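Pinces parallèles à doigts effilés pour poste bimanuel – série Lurnlow

Référence catalogue : Lurnlow 315
Fabricant : Gallardo
Distribution et essais : Murncombe

Présentation

La Lurnlow 315 est une pince électrique à deux doigts destinée aux bras légers montés par paire sur une table de travail. Elle vise la manipulation d'objets courants de faible masse : cadres, chaussures, textiles pliés, articles sous sachet. Les doigts noirs sont interchangeables par le dessus, sans démontage du corps de pince. Le support de caméra est fourni avec la pince et se fixe sur le poignet ; il ne nécessite pas de perçage du flasque.

La page décrit la pince, ses deux jeux de doigts et les résultats de la campagne comparative menée en novembre sur le poste Falldale. Les bras ne sont pas compris dans la fourniture.

Composition de la fourniture

Un corps de pince avec motorisation intégrée
Un jeu de doigts courts, face intérieure nervurée (type A)
Un jeu de doigts longs, face intérieure lisse (type B)
Un support de poignet courbe, blanc, pour module caméra
Un faisceau de câbles noir, alimentation et données
Visserie et gabarit de réglage

Le module caméra est en option. Le support accepte les boîtiers dont l'entraxe de fixation correspond au gabarit livré. Pour les autres boîtiers, une platine intermédiaire est disponible sur demande.

Caractéristiques

Course totale des doigts : 13 cm
Commande : position et effort, bus série
Nombre de doigts : 2
Intervalle de contrôle des vis de doigts : 2 000 cycles
Montage : bride ronde, quatre vis
Orientation du support caméra : réglable, blocage par vis latérale

Choix des doigts

Les doigts de type A conviennent aux bords minces et rigides. Les nervures limitent la rotation de la pièce autour du point de prise, défaut classique des prises sur un seul montant. Elles marquent en revanche les matériaux tendres : nous déconseillons le type A pour la mousse et les cuirs fins.

Les doigts de type B pénètrent mieux sous un objet posé à plat. Leur longueur réduit l'effort disponible en pointe et augmente la flèche. Pour un sachet plastique fermé, une approche rasante à vitesse réduite donne les meilleurs résultats. Le film transparent reste difficile pour la vision : les reflets perturbent l'estimation de profondeur et l'opérateur doit souvent corriger la hauteur à la main.

Il est possible de monter un type différent sur chaque bras. Cette configuration mixte est celle que nous recommandons pour un premier équipement.

Essais comparatifs, poste Falldale

Le protocole oppose la Lurnlow 315 à la génération précédente, la Lurnlow à doigts droits. Les deux modèles sont montés successivement sur les mêmes bras, avec la même table et le même éclairage. Chaque objet est présenté à plat, puis saisi, soulevé, réorienté et reposé. Les vitesses et la consigne d'effort restent identiques d'un modèle à l'autre.

Cadre photo à chevalet. L'objet est le plus sélectif de la série. La prise se fait sur un montant étroit et le volet arrière, une fois ouvert, déplace le centre de gravité. Avec les doigts droits, le cadre pivotait fréquemment au levage. Avec le type A, la rotation résiduelle reste acceptable tant que la pince serre le montant à mi-hauteur ; plus près d'un angle, elle réapparaît.

Chaussure de petite taille. Pas d'écart notable entre les deux modèles. La prise par le bord de l'ouverture est préférable à la prise par la semelle.

Gant de boxe. La surface brillante glisse sous les doigts lisses. Une consigne d'effort plus élevée corrige le défaut, au prix d'un échauffement moteur à surveiller sur les séquences longues.

Textile sous sachet. Avantage net au type B. La prise sur le seul film est à proscrire : il faut engager au moins une épaisseur de tissu.

Limites constatées

Le support caméra augmente l'encombrement du poignet. Lorsque les deux bras travaillent sur un même objet, les modules peuvent se toucher avant les doigts. Prévoir une zone d'exclusion logicielle autour de chaque poignet – la valeur par défaut du contrôleur est trop faible pour cette configuration.

Le faisceau doit garder une boucle libre au poignet. Un câble trop tendu modifie la mesure d'effort et fausse la détection de contact. Un câble trop lâche frotte sur le plateau. Le passage le long du segment inférieur du bras, avec un serre-câble en sortie de table, s'est révélé le plus fiable.

Compatibilité

Contrôleur Murncombe : reconnaissance automatique. Contrôleurs tiers : pilote fourni, sans assistance sur l'étalonnage. Les doigts de l'ancienne Lurnlow ne se montent pas sur la 315.

Pièces de rechange

Jeu de doigts type A, jeu de doigts type B, support de poignet, faisceau complet. Le corps de pince se remplace en échange standard, étalonnage compris. Indiquer à la commande le type de bride et le côté de montage, gauche ou droit.
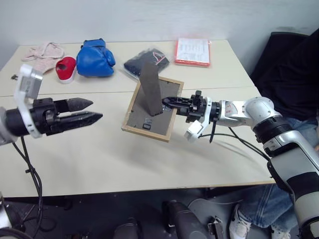 Poste bimanuel : prise d'un cadre par le montant droit, chevalet ouvert. Bras gauche en attente, pince ouverte.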